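Hurilik 50 Trolling Reel

The Hurilik 50 is a two-speed reel for fishing from the boat, made by Werkonell. We sell it in our shop in Leditau and we use it on our own boat, so we know well how it behaves with a big fish on the line.

The body is cut from one piece of aluminum. The spool holds 559 meters of braided line and the drag goes up to 22 kg. Inside there are six sealed bearings. To change the speed you press the button on the handle, and you can do it also with gloves.

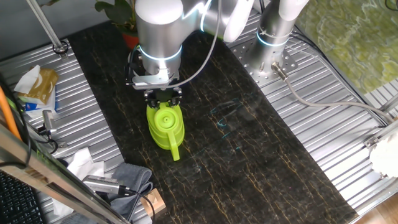

Nidia Henao writes that she took the reel out for wahoo in August and the drag stayed smooth on every run, but she would like a longer handle.

For her and for others who asked the same, the long handle is now available as a separate part. It fits with the same screw and you do not need a special tool.

After each trip, please wash the reel with fresh water at low pressure and loosen the drag before you store it. Strong pressure can push the salt

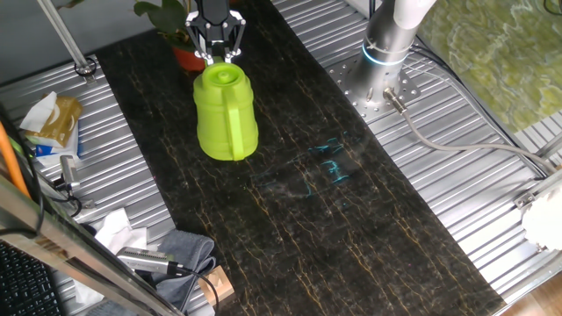 inside the side plate, and then the bearings must be changed. A drop of Su oil on the handle knob is enough for one season.

In the box: reel, rod clamp, cloth bag, small bottle of oil. Line is not included. We can fill the spool for you before sending, please write the line strength in your order.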